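Rillgate se queda sin bollos de calabaza antes de las diez

La panadería Lustance adelantó este año el otoño a agosto, y el barrio de Rillgate respondió como si llevara meses esperando permiso. Los bollos de calabaza y cardamomo salieron al mostrador a las 7 de la mañana. A las nueve y media quedaba una bandeja con migas y un cartel que pedía paciencia.

Xiomara Benavides, dueña del obrador, había previsto 36 piezas. «Pensé que con este calor sobrarían y que cenaríamos bollo», explicó mientras tachaba el precio de la pizarra. En la calle, a esa hora, la gente ya se abanicaba con la carta de helados.
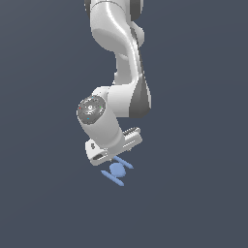 La receta procede de un cuaderno de Delphine Ferreira, antigua pastelera de la casa, que no dejó anotada la temperatura del horno. El equipo necesitó cuatro intentos para dar con ella. Del segundo se habla poco. La masa lleva calabaza asada, mantequilla, ralladura de naranja y seis horas de reposo en frío, un dato que Benavides repite a quien le pregunta por qué no hornea más por la tarde.

Algunos clientes reclaman pasas. Rigoberto Lozano, vecino de la calle de atrás, presentó su petición por escrito y con dos faltas de ortografía. La panadería la tiene en estudio, según fuentes del mostrador.

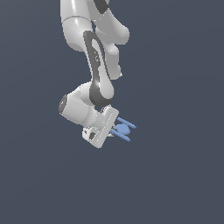

La competencia tampoco descansa. La cafetería Jellton anuncia para septiembre una tarta de manzana con queso curado – «para adultos», precisa el folleto – y Verna Brannigan, su encargada, asegura que no piensa mirar lo que hacen enfrente. Compró dos bollos el primer día.

Lustance doblará la hornada a partir de la próxima semana. El límite será de cuatro bollos por persona, familia numerosa incluida. 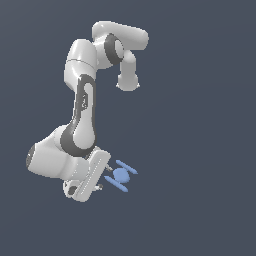
Brazo robótico blanco, con la pinza cerca de un pequeño objeto azul. Imagen generada por ordenador.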